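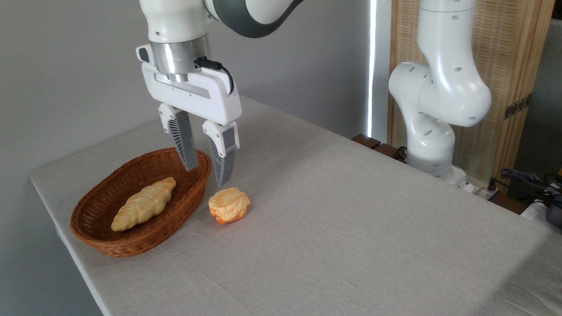 The Bread Table

The line for the bread table at Pismont's open day was longer than the line for the bathroom, and at half past ten in the morning, after a coach ride and two complimentary coffees, that is saying something.

I had come to see the forklifts. Pismont's spring brochure had promised driverless forklifts, and my editor had promised her readers forklifts, and there they were at the far end of the old carpet warehouse, gliding between pallets with the dignity of hotel waiters. People watched them for a minute and a half. Then they wandered back to the corner with the rattan screen and the tablecloth, where a white robot arm was trying to tidy up some baked goods.

I should explain the baked goods. They have a faint shine to them, like the fruit in a furniture showroom, and a boy ahead of me in line had already asked whether he could lick one. He could not. The long braided loaf lives in a wicker basket. The small round pastry starts out on the cloth beside it. The arm's job is to pick things up and put them where somebody tells it to, and that somebody, for four minutes at a stretch, is a member of the public.

"We used to do this with gray cubes," said Tamunoemi Abubakar, who runs the demonstration and has the patience of a driving instructor. "Gray cubes on a gray board. It worked beautifully and people would nod and go look for lunch."

The tablecloth was her idea. So was the basket. Her colleagues objected to both, on the grounds that linen wrinkles and wicker catches, and she told them that was the reason she wanted them. The company's software, Gostia, is meant for kitchens, bakeries and care homes, places where things are lumpy and seldom where you left them. A machine that can only handle cubes has a limited future in croissants.

You type your request on a tablet. The woman in front of me wrote, "Please put the little bun with the big one, thank you." I liked her at once. The arm considered this, or did whatever it does, and came down over the table with its two ribbed fingers apart. Then it stopped, with one finger at the rim of the basket and the other hanging over the cloth on the pastry side. It looked very much like me at a buffet.

A murmur went through the line. The second arm, bent at the elbow at the back corner of the table, offered no help.

"It's deciding," said Abubakar.

"Deciding what?" said the woman.

"Whether the basket is in the way."

The basket was a little in the way. The arm backed up, shuffled over, came down again and closed on the pastry, and the pastry went in beside the loaf at an angle no baker would have chosen. There was applause. I have been to weddings with less.

My own turn went worse. I asked it to take the loaf out and lay it straight along the front of the table, and it pinched the braid near one end, lifted it to a steep tilt, and lost it. The loaf bounced. Real bread does not bounce, and the sound was of a dog toy hitting a kitchen floor. Abubakar wrote something down in a spiral notebook. I asked what. She turned it around so I could read it: "braid, end grab, again."

That "again" is the part of the visit I keep coming back to. Olanrewaju Mohammed, who works on the gripping side of things, told me over a sandwich that the loaf had been dropped in 36 different ways that they had bothered to name. The archive of attempts stands at 3,000. He is fond of the loaf. He said that round things are easy and square things are easy, and that whoever invented braiding had it in for him personally.

I asked when a machine like this might be working in an actual bakery. He ate some of the sandwich. He said they had a trial planned with Plillora, a small chain that makes rolls, and that it would begin with one arm moving one kind of roll from one tray to one other tray. "Wrapped rolls," he added, after a while.

There was a talk at two, with slides, in which a man from the sales side used the word "seamless" while a loaf hit the floor behind him. He was a professional and did not turn around.

By late afternoon the open day had taken in 855 visitors, according to the girl on the door, who had a clicker and strong feelings about people who left and came back. The forklifts had been parked. The bread line was still going. The boy from the morning had joined it for a third time, and was telling the strangers on either side of him which end of the loaf to ask for.

I let him go ahead of me. He typed with one finger, slowly, and got the loaf on the first try.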